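Section 4. Gathering, Sorting and Carrying

Welcome back! If you have worked through Section 3, your Umurix laundry basket is put together, the woven border is snug around the rim, and you are ready to put it to use. None of this is difficult, but a few small habits at the start will keep both the basket and your clothes looking nice for a good long while.

Before you begin

Set the basket on a flat floor, close to where the clothes tend to pile up (in most homes that means the bedroom bench or the nearest soft chair, and we are no different). Leave yourself room to step around it. Keep it at least 12 inches from any heater.

4.1 Gathering the clothes

1. Pick up one piece at a time. It feels slower than scooping up an armful, but socks have a way of hiding inside bigger things, and you will find them this way.

2. Check pockets and close any zippers. Turn printed shirts and sports jerseys inside out so the lettering doesn't rub.

3. Keep strong colors together. A red and white garment like the one lying crumpled on the gray upholstery is best washed with care the first few times, and the plain red pieces should go in a load of their own.

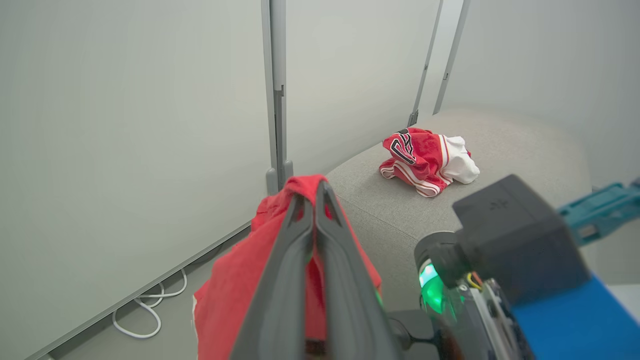

4.2 Filling the basket

1. Lower each piece in and let it fall loosely. There is no need to fold anything at this stage, and please don't press the pile down to make room. Air needs to move through the small diamond-shaped holes.

2. Stop when the clothes reach the rim. The basket is meant for loads of up to 8 pounds.

3. Hang damp towels and swimsuits up to dry before they go in.

Caution: Do not leave wet laundry sitting against the woven border. It may stain, and the stain is very hard to get out.

4.3 Carrying

Hold the basket by both handles, one at each end, and lift with your knees bent. On stairs, carry a half load so you can see your feet. When you set it down, reach in and loosen anything that has bunched up, as the red cloth has in this basket, so that you can get hold of it easily at the washer.
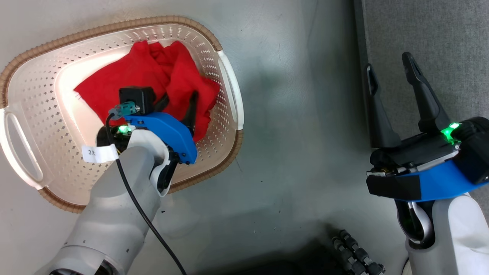 Barta writes that a half load still feels like a lot on a narrow staircase, and that two short trips with the border facing away from the wall have kept it from getting scuffed. We think that is a lovely tip and have taken it up ourselves.

4.4 Cleaning the basket

1. Empty it completely and shake out any lint.

2. Wipe the plastic inside and out with a soft cloth and warm, soapy water. Wipe the border with a barely damp cloth only.

3. Let everything dry for 30 minutes before you put clothes back in.

Note: Never use bleach on the border. Care of the optional Skallusus liner is covered in Section 5.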